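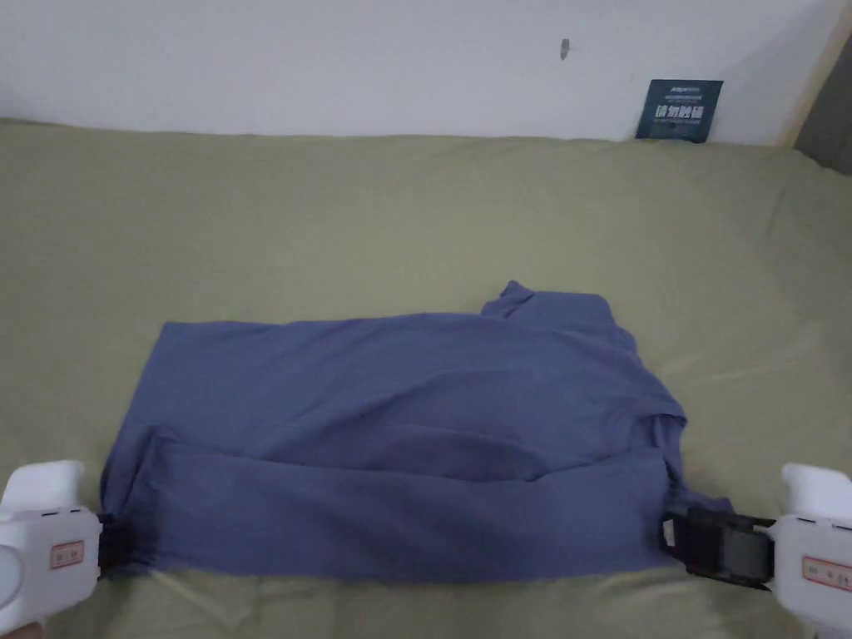 Reading Serial Comics
Unit 4: Page Turns, Chapter Breaks and the Collected Volume

Instructor: Dorian Chevalier
Required reading: Sostura, volumes 1 and 2; Judham, chapter 1 (course packet, p. 57)

4.1 Scope of the unit

Unit 3 dealt with the arrangement of panels on a single page. The present unit considers longer divisions: the spread, the chapter and the volume. Students should bring both assigned titles to class in print. Digital editions that show one page at a time do not preserve the spreads discussed in 4.2.

4.2 The page turn

In a printed comic, the reader sees two facing pages at once. Any event on the right-hand page can be glimpsed before it is read. For this reason, artists often place a surprise on the first panel after a turn and use the last panel before it to raise a question.

Sostura follows this practice closely in its opening volume. When the heroine opens the archive door, the reader sees only her hand and the handle. The room itself fills the next spread. Judham is less regular – its major revelations tend to fall in the middle of a page, in small panels without sound effects. Students should consider how this affects the pace of the first chapter.

4.3 The chapter break

A chapter written for a magazine must satisfy a reader who will wait for the next one. Three terms will be used in discussion:

Cliffhanger: the chapter stops before the outcome of an action is known.
Reversal: the outcome is shown, but it changes what the reader believed.
Rest: the chapter ends after the action, usually on a quiet image or a line of dialogue.

Most chapters of Sostura end on a reversal. The exception is chapter 6, a rest, which was placed at the end of volume 1 when the series was collected.

4.4 Changes in the collected edition

Color pages are often reprinted in gray, and title pages may be moved or dropped. An added blank page can shift a left-hand page to the right and spoil a planned turn. Compare the two versions of the Prurnano episode in the packet and note where the spreads differ.

4.5 Written assignment

Choose one chapter from either title and describe its final four pages. Identify the type of ending and discuss the placement of each page turn. Cite page numbers throughout. Papers are submitted at the Roussel Hall office, Room 24.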